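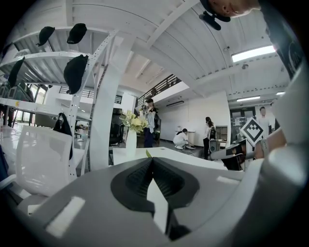
Office diary, Curngate, second floor
March 2019

The storage review for the Curngate office continued this morning. The inventory now stands at 1141 entries, of which 68 remain without an assigned place. Most of these are personal or seasonal articles that came over from the James building in August and were set down wherever there was a free surface.

The shelving rack was taken first. Four black caps are kept there, on the upper level and on the rack itself, and a black bag hangs by its strap from the side. The caps were entered under clothing, reference 3251, and will stay where they are until the hooks ordered from Flilomow are delivered. The bag has been entered as personal property. Staff will be reminded that bags hung on the shelving should not obstruct the chairs in front of it.

The yellow flowers in the white vase were discussed at some length. The earlier list placed them under consumables, which was an error carried over from the previous office. They are now under furnishings, together with the vase, and they are to remain on the white table. A request to move them to the reception desk was declined, as reception already has an arrangement of its own.

Attention then passed to the small articles on the table.
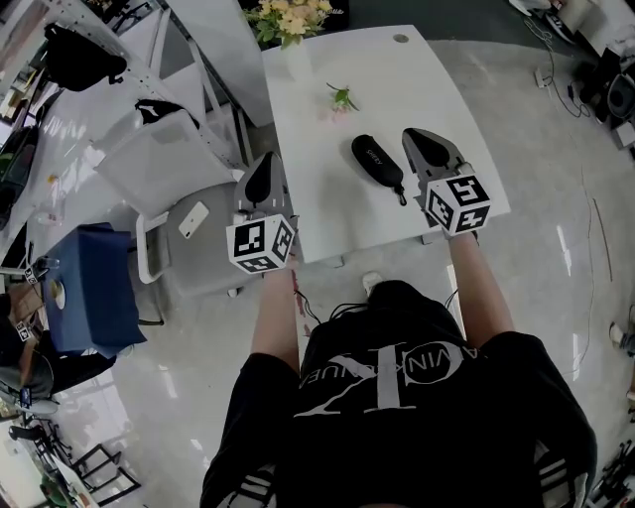

The black eyeglasses case, which closes with a zipper, was recorded as a single item. The flower sprig with the pale pink blossom is artificial and did not appear on any earlier list. It has been given its own line under furnishings. Whether it should join the yellow bouquet in the vase was left open. My own preference is to keep it separate, as the colors do not agree.

Telephones and backpacks are outside the scope of the review and were not entered. The blue cloth-covered box was left for the next session, there being no agreement on whether it belongs to storage or to supplies.

Jandow has written to confirm the revised shelf labels. The proof contained 2 spelling errors and was returned with corrections before noon. The cost is to be charged to the general office account, and the old labels are to be kept until the new set has been checked against the inventory.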